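3.2 Guest Reviews and the Choice of Small Hotels 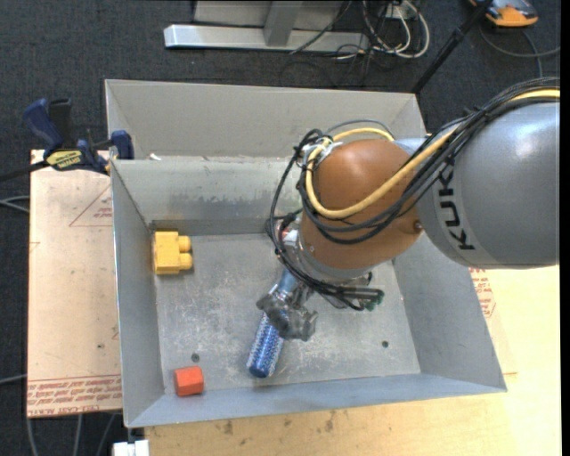 The second part of our study concerns how guests choose between small hotels which are similar in price and in distance from the center. Earlier work by Ehlers and Diekmann looked mainly at large resort hotels, where the number of stars gives the guest a first orientation. For small family hotels the stars say less, and the guest must use other signs, such as the written reviews and the answers of the owner.

We collected 3,000 reviews from the booking site Postero. The collection was closed on 9 Nov 2018. Reviews with fewer than 2 sentences were removed, and also reviews which were only a copy of another one. The hotels are all located in the lake district of Itberg, which has a short summer season and a second, weaker season in November, when the walking groups come. The area has 700 guest beds in small hotels, and most of the houses have been in the hands of one family for a long time.

Each review was read by both authors separately and was given one main topic. The topics were breakfast, room, contact with the staff, location, and noise. Where we did not agree, the review was discussed until one topic remained. We are aware that a long review often has more than one topic, and for this reason the results should be read with some care.

Figure 3. Automated handling cell with robot arm, bin and bottle.

The topic of breakfast was named more often than we expected. Guests wrote in much detail about the bread, the opening hours of the breakfast room and the possibility to take something along for a walk. The room itself was mentioned mostly when there was a problem with it, for example a cold bathroom or a thin wall. A good room seems to be taken as normal and is not described.

Contact with the staff was the topic with the strongest words, both positive and negative. In the reviews of the Hotel Baumgart, the same receptionist is praised by many guests who stayed there in different years. We did not find this pattern in the houses which are managed by the Trendum group, where the staff changes with the season. Whether this difference also has an influence on the number of returning guests cannot be answered with our data, and it is taken up again in Section 4.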